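Zindholm open house, Thursday afternoon

The Tavar stand was at the back of the second hall, past the coffee. Tavar sells desk cleaning as a monthly service for shared offices: one robot per floor, cloths included. The Lagos office has had it on trial since spring and we are considering it for Bakia, which has 161 desks on 4 floors. The quote is 1,904 a month before tax.

The task on show was wiping dirt off a white desk with a curved front edge. 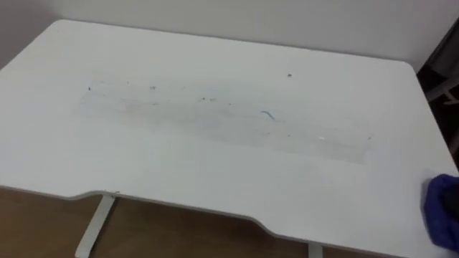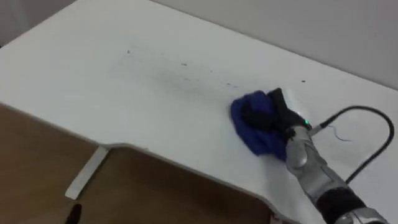 Blue cloth, white desk, specks and smears still on the top in both. I asked for a finish standard in writing and was told it comes with the contract - I would want it before. Cloth changes are done by our own staff, and the quote leaves out the washing.

Lagos wrote back after reading a draft of these notes that the price is fair for open desks, but any desk with a monitor arm or papers on it gets skipped, and they still pay a cleaner for those. They suggest a one-floor trial first. I have asked Tavar to price that separately.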